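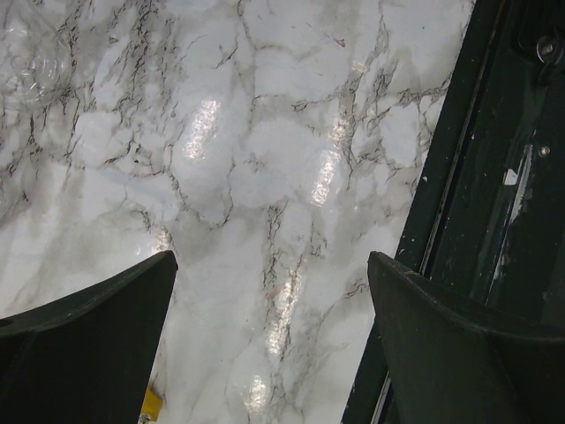 *White marble pattern under the lights.*

# Murnmont Small-Bike Endurance: Rider and Team FAQ

Answers to the questions we get every year, plus a few we wish we got more often. If yours isn't covered, write to Yaneth Henao in the race office. She answers everything, though emails sent after 10 p.m. on the night before the race get shorter answers.

## The race

**How long is it?**

Eight hours. People ask whether that includes the lunch break. There is no lunch break. You have a teammate, and one of you can eat while the other one rides.

**How many riders do we need?**

Two is the minimum. Most teams bring more and regret the extra sleeping bags. Every rider on the entry form has to complete at least one timed stint, so please don't list your cousin for moral support.

**What counts as a small bike?**

Single cylinder, air cooled, street tires, and a stock frame that still looks like one when tech inspection gets to it. The Avier 125 and the Bensaid Scrambler make up most of the grid. Older Heras are welcome and have their own trophy, mainly to reward the owners for finding parts.

**How big is the grid?**

We take 53 bikes. That's what the circuit license allows, and no, your bike being narrow doesn't change it. When the list is full we start a waiting list. Teams drop out in September with great regularity, usually the week they first try to start the engine.

**Do I need a race license?**

A club license is enough. If you don't have one, come to the new rider course at the track. It covers flags, passing, pit lane and what to do when you fall off. You'll be tested on the flags. "I thought yellow meant go faster" has been tried.
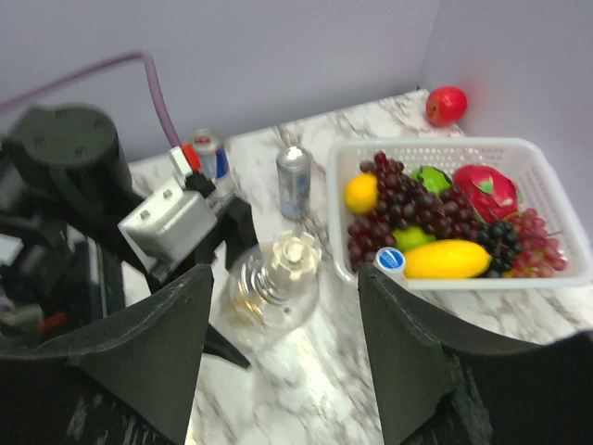 ## Pit lane

**How do refueling stops work?**

Engine off, rider off the bike, one person pouring, one person holding the extinguisher. The person with the extinguisher may not also be holding a phone. The biggest can you may bring into the pit lane is eight liters, and it has to have a proper dry-break spout. Funnels made from other things will be confiscated and added to our collection.

**Is there a speed limit?**

Yes, a walking-pace one, and it starts at the white line. Every team believes it starts slightly after the white line. The penalty is a stop-and-hold at the end of pit lane, where you can watch everyone you just passed.

**Can we change tires during the race?**

You can, but very few teams need to. A set will last the distance if it's set up sensibly. Brake pads are a different story, so bring spares and practice the swap at home in the dark.

**What should riders drink?**

Water, and more of it than you think. Leathers in the afternoon are a sauna with a chin strap. Start the day before, keep sipping between stints and go easy on the energy drinks. Twitchy hands are no help at the chicane.
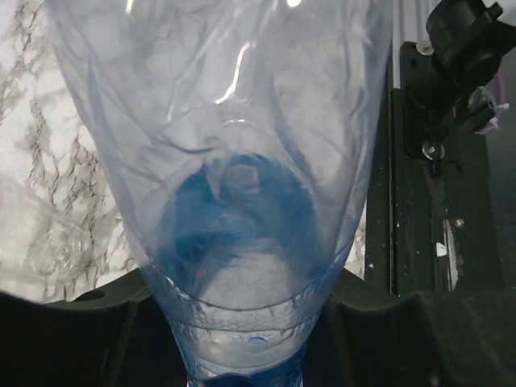

*Crinkled clear plastic, with a patch of blue.*

**Can my family come into the pits?**

Anyone over sixteen with a wristband may stand behind the wall. Dogs may not, including very good ones. The bank at turn four is open to everybody and has a much better view.

## Scoring and arguments

**How is the winner decided?**

Most laps completed when the clock runs out. If two teams are on the same lap, whoever crossed the line first is ahead. You must take the checkered flag on a moving bike with a rider on it. Pushing counts, provided the person pushing is that rider.

**My transponder stopped working. Are my laps gone?**

Probably not. We keep a paper lap chart as a backup, and it has settled more disputes than the electronics ever have. Come to the timing hut and bring your own chart if you kept one. A team chart with times written in counts for a lot. A chart drawn up after the race, in one pen, by someone who is visibly upset counts for less. 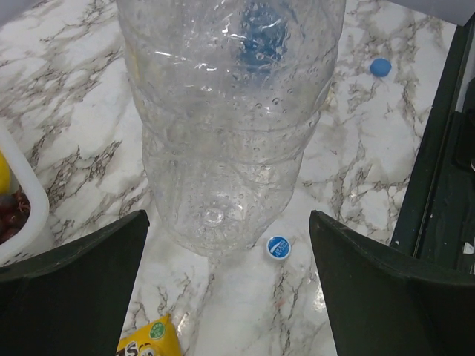
You have thirty minutes from the provisional results going up to make a protest. It has to be in writing and signed by the team captain, and it should name the rule you think was broken. "They were faster than us all day" is an observation. The deposit comes back to you if the protest is upheld.

**What happens if it rains?**

We race. If standing water makes turn two undrivable, the red flag comes out and the clock keeps running while we wait.

**Can I get a refund?**

In full until entries close. After that we'll move your fee to next year, once. Blown engines are sad but they aren't our engines.

**Where do I send the form?**

To the race office at Murnmont, with the bike details filled in. "TBD" is accepted for color only.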